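Titeck Collector service stops after moving its database to another server

Community Help > Installation and Upgrade > Database
Posted August 19, 2025

marchuk-it

We run Titeck Collector on a Windows server in the Marchuk office. It was installed with the default options, so the database was on the local Express instance. The database got to 622 MB and the disk on that machine is small, so I was told to move it to the shared SQL server in our other building.

What I did:

Stopped the Collector service.
Took a full backup of the database and restored it on the shared server under the same name.
Opened the Titeck settings tool, put in the new server name and instance, and clicked Test. It said the connection succeeded.
Started the service.

The service starts, runs for a few seconds and stops. The event log has "Login failed for user" and then the computer account name with a dollar sign at the end. I am logged in with my own domain account, and that account is an admin on both servers. The old local database is still there and if I point the settings back to it everything works. I have already rebooted both machines and tried the server name and the IP address. Same result.

Do I have to reinstall and pick the existing database in the wizard, or can this be fixed from the settings tool? I would like to keep the history if possible.

oden_dba

You don't need to reinstall. The Test button in the settings tool uses the account of whoever is logged in, which is you, and you have rights. The service runs as Local System by default. On the local instance that was fine. Over the network it shows up as the computer account, and the shared SQL server has no login for it.

There are two ways to fix it. You can add a login for the computer account on the shared server, or you can run the service under a domain account made for it. I would use the domain account. If you replace the machine later, you won't have to do this again.

1. Have a domain account created for the service. It does not need to be an admin anywhere.
2. On the shared SQL server, open Management Studio, go to Security, then Logins, and add the account with Windows authentication.
3. On the User Mapping page, check the Titeck database and give it db_owner. The Collector changes its own tables during upgrades and will fail with less.
4. On the Collector machine, open Services, go to the Log On tab of the Collector service and enter the account and password. Windows grants the "log on as a service" right when you do it from that tab, but a group policy can take it away again, so check with whoever manages yours.
5. Give the account Modify rights on the Collector data folder.
6. Start the service and look at the event log again.

If the error changes to "Cannot open database requested by the login," the login exists but step 3 was missed.

Don't delete the old database yet. Take it offline and leave it for a week or two.

flatfile

had the same thing with the Nenard plugin, uninstalled it and put everything back on Express and it was fine. 622 MB is not that big. might be easier to just get a bigger disk

marchuk-it

The domain account worked. Step 5 was the one I would have missed, it logged an access denied error on the data folder until I set it. A bigger disk is not possible on that machine. One more thing: the console shows 332 sources now and only 127 of them have new data. All of them have a green status. Is that normal after a move?

oden_dba

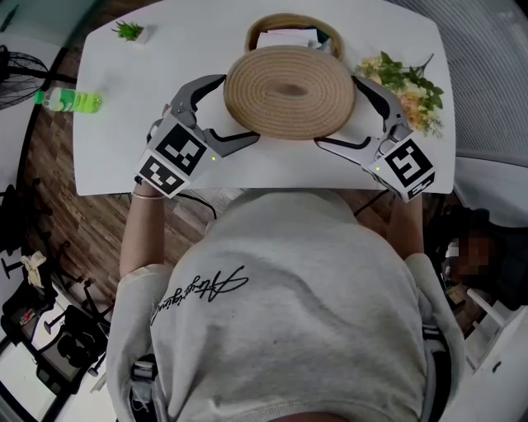

The sources keep their own schedule, and after a move each one waits for its next polling time before it writes anything, so give it a full cycle before you change settings. Status in the console only tells you the Collector can reach the source. Sort the source list by Last Write and see which ones have not moved since you started the service. If some are still old after a full cycle, select those, choose Reset Queue, and wait 5 minutes before you refresh the list. You keep the history when you do that. Only Remove and Re-add clears it.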